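TEXTILES 2 - KNITS, WEEK 4 NOTES
Rib structures, sizing, care

Carrying on from last time (jersey, loop length, why it curls). If you missed it get the notes off somebody before lab, I'm not going over loops again.

Recap in one line: knit side and purl side are the same stitch seen from front and back. Everything today comes out of that.

RIB, THE BASICS

Rib = columns of knit stitches next to columns of purl stitches. Columns are wales. Rows are courses. Please use the right words on the quiz, "lines" gets no credit.

1x1 rib: one knit wale, one purl wale, repeat. Looks like all knit from both sides when relaxed. Pull it sideways and the purl wales show up in the gaps.

2x2 rib: two and two. Deeper grooves, bouncier, thicker in the hand. Common on cuffs, beanies, waistbands.

Wide ribs, e.g. 6x3: more of a surface pattern. Less pull-in. The wider the groups the more it behaves like jersey with stripes.

Why it stretches: knit wales want to come forward, purl wales want to go back. Fabric folds itself up like an accordion. Width is hiding in the folds. When you pull you are opening the folds first, and only after that are you bending the loops. So two stages of stretch. Draw both on your graph, the slope changes.

Why it lies flat: front and back are balanced so the curl cancels. Jersey cant do this.

Lengthwise stretch is small. People always put this the wrong way round. WIDTH big, LENGTH small.

Which way the ribs run on the body matters a lot. Normal cuff = wales run along the arm, stretch goes around the wrist. Turn the cloth 90 degrees and the ridges go around instead, most of the stretch now goes along the arm. Fine for a decorative panel, bad for a cuff that has to grip.

Careful: a fabric can look ribbed and not be rib. Ottoman, ripple stitch, some purl fabrics all make horizontal ridges. Check the back and stretch it both ways before you write anything down. Looking isn't enough.
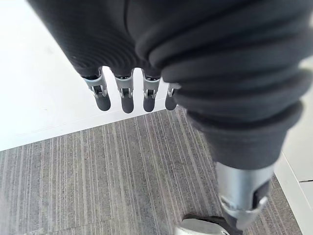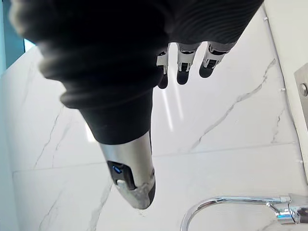

Dark knit coverings with fine horizontal ribbing.

GAUGE

Gauge = stitches per inch on the finished fabric. Machine gauge = needles per inch on the bed. Not the same number. Write which one you mean.

Measuring rib is annoying as the width depends on how you lay it down. Method we use:
- let it rest flat overnight, no pins
- measure relaxed, away from the edges
- stretch to the mark on the board, hold, measure again
- let go, wait, measure a third time

Take 3 readings for each and average. The gap between the first and last measurement is your growth. A good cuff has hardly any. Cotton with no elastane has plenty, wool is better, you'll see.

Yarn and gauge have to match. Thick yarn on a fine machine = stiff board, broken needles, me in a bad mood. Thin yarn on a coarse machine = floppy, recovers badly, snags.

FIBERS FOR RIB

Wool. Crimp in the fiber gives recovery for free. Felts if you abuse it. The Stolham samples in the drawer are all wool, handle them, they're meant to be handled.

Cotton. Soft, strong, lazy recovery. Bags out at elbows and cuffs. Usually fixed with a little elastane plated in.

Acrylic. Cheap, takes dark colors well, pills. Melts under a hot iron and yes, we have lost a sample that way.

Nylon. Mostly a helper, blended in for wear. Sock heels.

Elastane. Never on its own in our lab. Goes in bare or covered. Covered feels nicer, costs more.

SIZING WITH NEGATIVE EASE

Ease = garment measurement minus body measurement. Woven shirt, positive. Rib cuff, negative, the fabric is smaller than the wrist and has to stretch on.

Two limits to check:
1. will it go over the widest part (hand, heel, head)
2. will it still hold at the narrowest part (wrist, ankle, forehead)

Everyone remembers number 2. Number 1 is the one that sends things back to the store. The cast-on edge is usually tighter than the fabric below it, so test the EDGE. A lovely stretchy cuff with a tight edge is a tight cuff.

Case from the reading: the Kivomville sweater, first version. Cuff tested fine in the middle, edge failed. They loosened the setup course and left the rest alone. Read pages on this before lab, it's short.

DARK COLORS

Quick one as it came up in class. Black and charcoal hide the stitches, so faults get through inspection. Use raking light, low and from one side, and turn the sample while you look. Dropped stitches show as a ladder. Pale lint shows up too, don't mistake it for a broken yarn, brush first.

Also dark shades rub off. Do the wet and dry crock test with white cloth and label wich is which.

CARE

Wash cool, inside out, dry flat. Never hang wet rib, the weight of the water drags it long and narrow. Steam from above without touching. Pressing flattens the ridges and in acrylic they dont come back.

FOR LAB

Bring: ruler, pins, notebook, your swatch from last time even if it's ugly.

Work in pairs. Each pair gets 4 rib swatches, Yimyam yarn, same needle setting, different structures. Fill in the sheet: structure, wales per inch relaxed, wales per inch stretched, growth. More than 2 blanks and I hand it back.

Sheets go in the tray by the door at the Histerstead building, not my mailbox.

Next: interlock, and why it isn't just double rib. Read ahead if you can, the needle diagrams take a while to sink in.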